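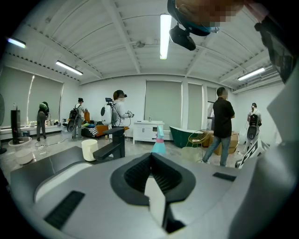 ## Fitting Out the Hall: Blinds, Lighting and the Vanity Counter

**Harnance_Facilities** – 30th October

Members are invited to comment on the layout of the hall before the November review. The roller blinds and the ceiling tubes will remain. The open question is the black vanity counter with the white basin. At present the cup, the toothbrush and the hair dryer share it, and the proposal is to keep all three there.
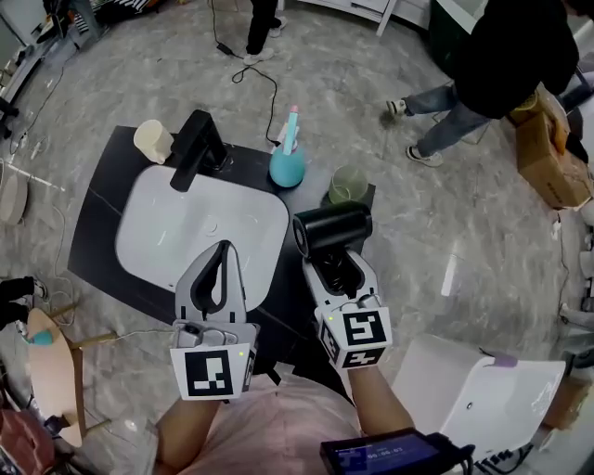 **Yusof504** – I must respectfully object to the hair dryer. An appliance of that type should be stored in a drawer or on a wall hook, away from the basin. The cup and the toothbrush may remain behind the bowl.

**Afiq Sembiring** – I do not agree about the drawer. Members put the dryer away with the cord wrapped tightly around the handle, and we have replaced 2 for that reason. A hook on the side of the counter would be acceptable.

**Harnance_Facilities** – The hook is noted. We also request views on the lighting. The long tubes under the white beams serve the middle of the hall well, but several members find them harsh at the mirror we intend to install. 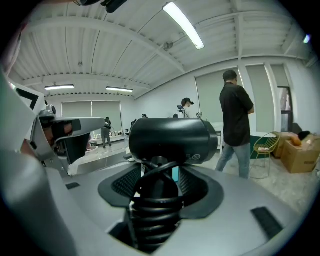
**Vulevow59** – The tubes should stay as they are. A small lamp beside the mirror would be sufficient, and I would ask that the blinds be kept half open in the mornings.

**Yusof504** – I support the lamp. My objection to the dryer stands – hook or no hook.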